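October, foot traffic notes, Barta taproom job

Picked up the device location data where Paweena left it. The client wants a ranking of 31 breweries by visits, summer only. First pass used a 200 ft circle around each address. That is too wide for the downtown ones. Lostavton shares a parking lot with a grocery store and came out first by a mile, which can't be right.
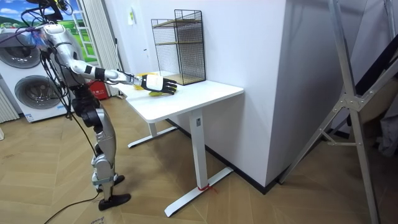 Redrew the downtown sites by hand as building outlines plus patio. Lostavton dropped to 9th. Perkar moved up to 4th. Barta didn't move.

Next problem is staff. Anyone whose phone shows up at the same site most days and stays a full shift should come out of the count. Usa set the cutoff at four days a week. I tried three and lost a lot of what look like regulars, so I put it back to four.

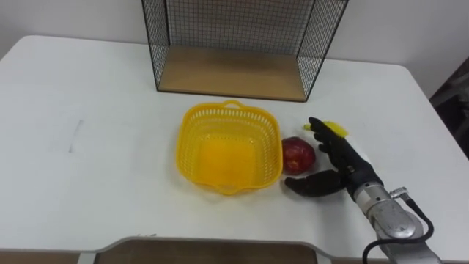 Short stops are still in. A pickup order at the counter is a visit to the client but I'm not sure it is to us — ask Paweena what was agreed. For now they have their own column.

Cirkier has two addresses in the file. One is the old brewhouse, closed to the public. Deleted it and reran.
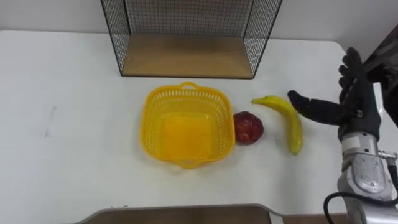 The rerun matched the hand check for every site except Perkar, where the outline missed the back patio. Fixed the outline, haven't rerun yet.

To do:

- rerun Perkar
- festival weekend: keep in or flag?
- send Usa the new outlines
- map labels overlap at the river end
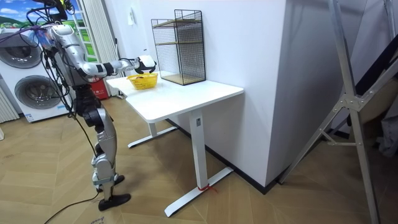

*Robot arm over the desk, yellow basket at the back.*

Left the old circles in the archive folder, file names unchanged.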